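Mridha Playroom -- Block Table Safety Check
Checked by: Sewwandi Saha
Comments by: Mahfuz Gamage, where he couldn't help himself

Scope: the maple board, the blue table under it, and the loose wooden shapes. The Skostel shelving has its own sheet and its own problems.

1. Board sits flat on the table. PASS
Comment: Push down on each corner with a palm. If it rocks, stop and write it up. Please do not fix it with a folded napkin. We have found the napkins.

2. Seams between planks. PASS
Comment: Run a fingernail along each one. The nail should not catch. Wavy grain is the tree's business and does not need reporting, though it has been reported twice.

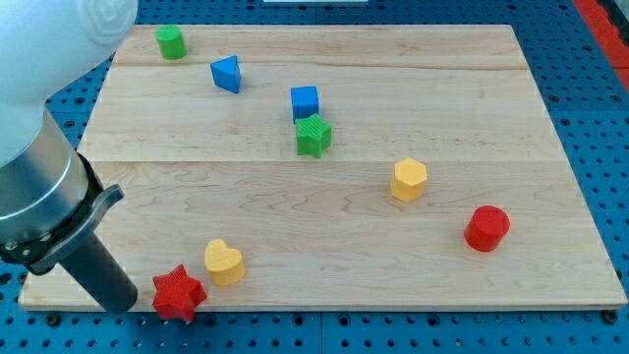

Page last changed: January, by S. Saha

3. Front edge of board. PASS, WITH NOTE
Comment: This is where forearms go, so feel the whole length for splinters. Sand lightly if needed, wipe off the dust, check again. I got one splinter in my thumb, which I am told counts as finding the hazard.

4. Stars, red and green. PASS
Comment: Check every point for chips. A star with a broken point goes in the reject tin, even if it is someone's favorite. The green one has a ridged top, so use the dry brush on it. -- M.G.

5. Cylinders, cube, heart and the pointy ones. PASS
Comment: Look for flaking paint and dented corners. The blue triangular prism gets extra attention for reasons known to anybody who has stepped on it in socks.

6. Small parts. SEE COMMENT
Comment: Any shape that drops into the test cylinder is for ages 3 and up only, and the sign on the door has to say so. The sign currently says "Welcome."
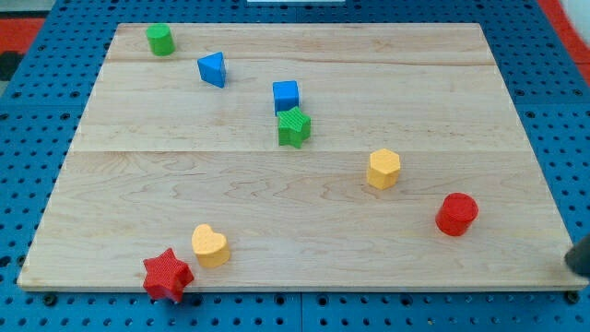 Maple board with blocks set out, items 1 to 6.

7. Holes in the blue table. FAIL
Comment: Crumbs. Vacuum with the narrow nozzle, then wipe with a cloth that is damp and no more than damp. Recheck after cleaning. I have no theory about the raisin.

8. Floor around the table. PASS
Comment: Walk it slowly before opening. A stray block underfoot is the likeliest way anyone gets hurt in here, and that includes the person carrying this clipboard.

Still open: item 6 (sign, Mahfuz) and item 7 (crumbs, everybody). Initial each one when it's done and leave the sheet on the hook.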